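Maj-Britt Fagerlund
16th October
Print | E-mail
Reading time: 2 min

Okay, I'm home from the Dirska festival, my ears are still humming and I have to get this down while it's fresh. Thread!

First up, Kettle. If you've never seen them, it's Elli Heiskanen on kantele and voice, Svyatoslav Fedoruk on drums, and a rack of old tape echoes that gets its own spot on stage. They played the whole of Flindis, start to finish, no talking between songs.

I've owned that record for years and I thought I knew it. Nope! The second track, the slow one, had this long low drone under it that I've never picked up on my speakers at home. I could feel it in the bench.

And Elli's voice! On the album it's pushed way back, almost under the strings. Live she sang it right out front, a bit rough at the top, and I loved it so much more that way.

The room holds 200 people and it was packed to the doors. Small enough that when Svyatoslav switched to brushes you could hear the wires drag on the skin.

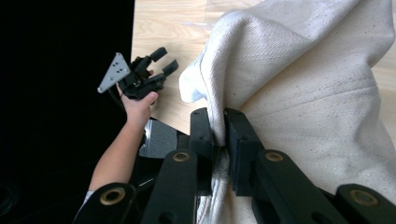

Then the long instrumental in the middle, which on record runs a few minutes and last night went on for more than 20. I kept waiting to get bored. Never happened. They'd drop down to one plucked note, let it hang, and then the drums would sneak back in from somewhere under it.

My one gripe: the last song needed a real ending. The album fades out, so they sort of faded out too, and half of us started clapping while Elli was still playing. She grinned and kept going, so no harm done.

Second half of the night was Rirnum, a brand-new piece by Radymyr Harasym for 5 cellos and electronics. Totally different mood. Much colder, lots of scraping and breathing sounds, then a tune so plain it could have been a lullaby.

I was nervous about the electronics (I've sat through plenty of pieces where a laptop just burps over good players) but these were so well judged. Little echoes of the cellos coming back from behind us, slightly out of tune, like a choir in the next building.

The lighting was mostly just one warm lamp over each player, and they went out one at a time toward the end. The last cellist finished in the dark. Long silence. Then a huge roar!

I do think it's a touch too long. There's a section of fast plucking near the halfway point that makes its case and then makes it again. Trim that and it's a knockout.

Both acts play again in April, in the bigger hall, and I've already got my 2 tickets. The bigger hall has a much drier sound so I'm really curious how that drone is going to come across.

Anyway, go dig out Flindis tonight and play the second track loud. Good headphones if you have neighbors. Tell me if you can hear the low note, because I've just tried again and I'm still not sure I can.

3,324 likes

Comments

Þröstur Mikkelsen: I was one of the early clappers. Sorry, Elli.

cellogirl_west: Hard disagree on the plucking section, that was my favorite part of the whole thing! Agree about the lamps though.

tapehead: The drone is on the vinyl but really faint. Try turning the bass up.

Maj-Britt Fagerlund: @tapehead ooh, thank you, trying that now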